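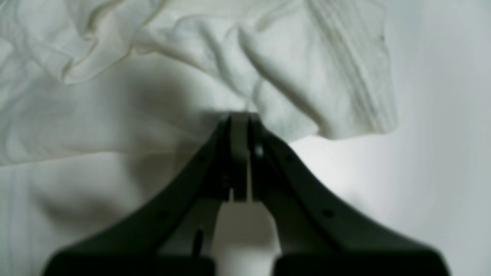 Wrist view, fingertips at the low edge of the center fold. White cloth on the white table.

Cloth notebook, Gralau bench
Posted in March by the bench team
7 min read

Starting a fresh entry for the cloth set because the old one has turned into a list of cable problems.

Where we stand: 586 demonstrations recorded for the spreading task, 69 of them thrown out at review. The task is the same as before. The cloth starts in a heap, the operator drives the arm, finds an edge or a corner, pinches, drags, lets go, and repeats until the thing is close enough to flat. One demonstration is one heap to one flat cloth, or to the time limit.

Discards, going through the notes column. Most are the operator stopping partway to fix their grip on the handles, which leaves a long stretch of no motion in the middle. A few are dropped wrist video. A handful I would have kept and the other reviewer would not, and we left them out. I want a second look at those before we call the number final.

The white cloth

We have been putting off the white cloth on the white table. Everything before this month was colored cloth, and the first policy trained on it looked fine on colored cloth. Then we laid the white one down and it went for shadows. Twice it closed on bare table right beside the hem. So the plan for this round is white on white until we have enough of it to matter.

What I notice going back through wrist frames from the white episodes is how little there is to go on. The upper part of the view is nearly all fabric, the table is a pale patch on the right, and the line between them is mostly a thin shadow under the hem. In the frame at the top you can find the folded edge on the right by its fine vertical creases, and the ruffles in the upper left are easy enough. The middle of the cloth is harder. If I squint at it the grayish dip next to the fingers could be taken for almost anything. The fingers themselves are a bit soft, being so close to the lens, and they take up a good share of the bottom of the view. Overhead camera has the whole heap but not the contact. We need both, which we knew.

Tried turning the exposure down on the wrist camera to get more out of the folds. It helps the cloth and hurts the fingers, which go to one dark shape with no gap between them. Being able to see the slit between the fingertips seems worth keeping, as it is about the only thing in the wrist view that tells you how far closed they are. Put the exposure back. Locked it this time. Auto exposure was on for the first batch of white episodes and you can see the brightness jump each time the arm swings off the cloth. I have tagged those episodes and left them in for now.

Lighting: both panels on, diffusers on, blinds down. Someone had one blind half up in the morning and there is a slow drift across that whole session. Blinds stay down during recording, please. I put tape on the cord.

Pinch point

Long talk over the bench about where operators should grab. The instruction sheet says "nearest visible edge," and people read that differently. One goes for the outer hem every time, even if it means reaching across. Another takes whatever fold hangs closest to the gripper, pulls it out a little, and then looks for the edge once the heap has opened up. The second way gives shorter episodes on the colored cloth. On the white I can't say yet.

Trouble is that the two habits look almost the same from the wrist. Fingers come up to the bottom of a hanging fold and close. Whether that fold ends in a hem or doubles back under itself you only find out on the pull. If we mix both and don't label them, I expect the policy will pick something in between and hover. We saw hovering in the January model and I think this is where it came from, though the evidence is thin.

For this round:
- Fold grabs are allowed, but only as the first move on a heap.
- After the first move, hem or corner only.
- Operator taps the left pedal on a hem grab, right pedal on a fold grab. Tap at the moment of closing, not after the lift.
- If you miss, open, back off, and go again. Do not nudge the cloth with closed fingers to make it easier.
- Missed grabs stay in. Don't abort the episode for one.

The pedal labels are going to be noisy. I checked 12 episodes by hand against the video and the taps were late in most of them, by half a second or so on the worst. Fine for knowing which kind of grab it was, no good for finding the contact time. For contact time we will use the finger current, which has a clean step when they meet cloth that is bunched up and a very poor one on a single layer.

Single layer is still the weak spot. The cloth is thin enough that fingers closed on one layer and fingers closed on nothing give nearly the same current. Kallov pads on the fingertips were supposed to help with this. They do grip better, but they also leave a gray smudge on the white cloth after a session, and I don't want the model learning to look for smudges. Took them off. Bare fingertips for all white episodes. If we go back to pads we wash the cloth between sessions and write down that we did.

Heaps

Reset is the part that eats the day. The written procedure is lift the cloth by the middle, drop from forearm height, don't arrange it. In practice the drops from one person all come out alike. I overlaid the starting frames from the overhead camera, 139 of them from the white sessions, and the heaps bunch up left of center with the long tail toward the operator. Right side of the table is bare in nearly all of them. That will bite us.

Changes to the reset:
- Swap who drops every tenth episode.
- Roll the spot on the table from the sheet, don't choose it.
- One drop in four, fold the cloth once before lifting.
- Photograph the heap from overhead before the arm moves. The recorder already does this if you wait for the beep. Wait for the beep.

I also want some starts that are partly flat already. At present the policy sees flat regions only late in an episode, when the operator is moving slowly and making small corrections. It has learned to be slow near flat cloth. Starting from half flat with one side ruffled up would break that link a bit. Wrote "half flat" as a start type in the Lenico sheet so it comes up in the roll.

Software

Wei recorder build from last week is holding up. No dropped frames on the wrist stream since the cable swap, and the timestamps on the two cameras agree to within one frame. Export is still slow. The converter reads each episode twice for no reason I can find. Left it running over lunch and it was done when I got back, so I am not going to chase it now.

Do check free space on the recording disk before a session. It filled up in the middle of an episode and the recorder wrote a file with a good header and nothing in it. The reviewer tool opens that file and shows a black window, which cost me most of an hour.

Calibration: wrist camera bracket was loose by a quarter turn on one of its screws. Tightened, redid the hand-eye. The new result moved by less than a millimeter so I am leaving the earlier episodes alone. Marked the screw head with paint pen so we can see if it backs out again.

Trial train

Ran a short train on colored plus whatever white episodes had passed review by noon. Just to see. Ten rollouts on the white cloth, same spread of starts for each. It reached the fabric on all ten, got hold of it on seven, and made a useful first pull on four. None got to flat. The earlier model managed one useful pull on the same starts, so it is moving the right way, but ten is a small number and I set the heaps myself, see above.

Of the three where it touched and came away with nothing, two were single layer near the hem. It came in too high and the fingers closed over the top of the cloth. The other one it opened again straight away with no pull at all. That might be a copy of an operator regrasp. Need to look at how many of those we have near the start of episodes.

To do
- Second look at the disputed discards.
- White episodes with starts on the right half of the table.
- Redo the instruction sheet with the hem and fold wording, print it, take down the old one by the door.
- Try a lower approach on single layer, by hand first, and see what the finger current does.
- Ask whether the off-white cloth and the bright white one should be logged as separate items. At present they are both "white" in the sheet and they do not look the same on camera.
- Spare pedal. The right one sticks.

4 comments
2 shares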